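Ticket 809: Replacement grid surface for arm table, purchase request
Status: Open, waiting on quote
Opened by: Seraina Koller
Assigned to: Hanan Sabbagh
Date: March 18, 2020

Problem
The taped grid on the two-arm table needs redoing too often. I want to price a printed mat with fixed lines before the next budget round. Tape is cheap, but each redo takes the table out of use for most of a morning, and cell positions have to be taught again afterward.

Log
1. Seraina: Asked Grenduvico for a printed mat, matte, same cell layout as now. They need the outside size and line width. List price is 500 per mat, with a minimum order of 2.

2. Hanan: Before we pay that, check whether better tape would do. Zellness has a low-tack roll at 105 a case. Please attach the current state of the table and one crossing up close.

3. Seraina: Attached. Overall layout first, then a crossing where the left edge of the lower strip has frayed and the lines don't quite meet.
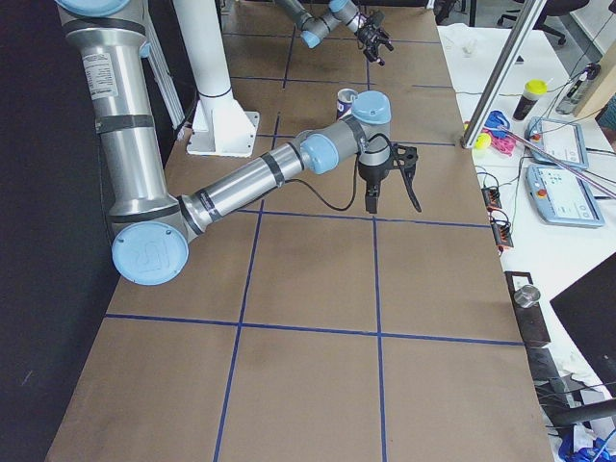
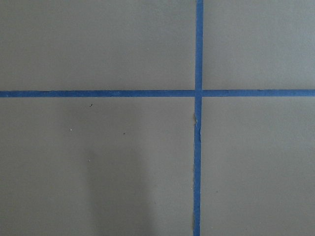

4. Hanan: Thanks. The step at the crossing bothers me more than the frayed edge. New tape won't fix that if we still lay it by hand. Ask Grenduvico if the mat can be cut around the post mounting plate, and if that costs extra.

5. Seraina: Sent. They will answer with a drawing. I also asked for one case of the Zellness tape to get us through to October.

Next steps
Hanan to approve the tape from the supplies line. The mat goes on the equipment list once the cutout price is in. Keep this ticket open until then.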